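Rorov teleoperation kit with the Uria simulator: two months in

I bought the Rorov kit in February to record demonstrations for a two-armed grocery sorting task. It comes as a pair of hand controllers, a foot pedal and a license for Uria, the simulator it was built to work with. I don't have the real arms yet, so everything I say applies to driving simulated ones.

Setup took most of an evening. The controllers paired on the first try, but the pedal needed a firmware update that the quick start sheet doesn't mention. After that you load a table, pick your objects, press the pedal to start recording and press it again to stop. A double press throws the take away. I use that a lot.
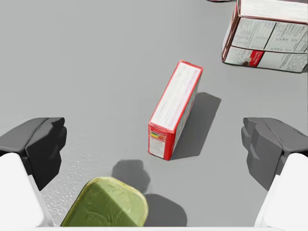

The wrist view is what I work from for the last few inches of any grasp. I keep it large on my main monitor and line up the gap between the fingers with whatever I want to pick up. Upright boxes are the easiest. Low, rounded things take more practice, and I still come in too high on them when I'm tired. Shadows are drawn sharply enough to help with height, and I would not turn them off to save on graphics.

Finger control is on the triggers and is good. You can close slowly, stop partway and open again without the hand twitching. Wrist rotation is less good. Past a certain angle the arm lags behind the controller and then catches up all at once, and that jump goes straight into the recording. Grażyna Olszewski, who shares the project with me, lowered the rotation gain in the settings and it got better – still there, but I can trim around it. 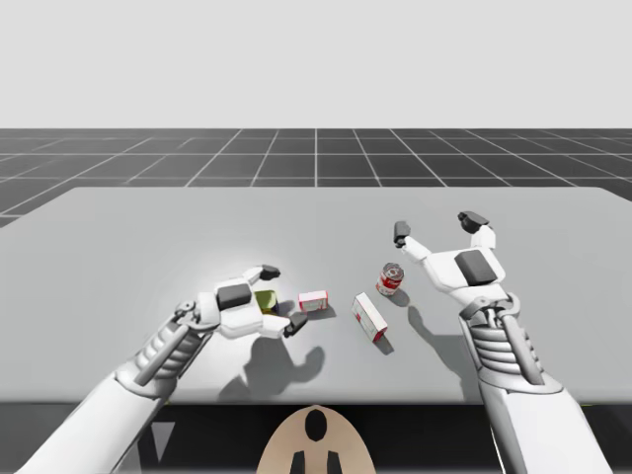

Using both arms at once is harder than the sales page suggests. I started by moving one and parking the other, and those takes taught the policy to do the same thing. Now I try to have the second hand on its way before the first has finished. With short breaks I can record 60 usable takes in an afternoon. We have 2,000 saved between us.

Export is plain and quick. Joint positions, gripper values and camera views all land in one folder per take, with matching timestamps.

I used the Herrero controllers before this. They were lighter, and my forearms noticed the difference, but they dropped the connection often enough that I gave up on them. The Rorov ones have dropped out on me twice. The Honeck stand, sold separately, is overpriced and wobbles. I use a shelf.

Four stars. I'd give it the fifth if they fixed the wrist lag and put the pedal update in the box instructions.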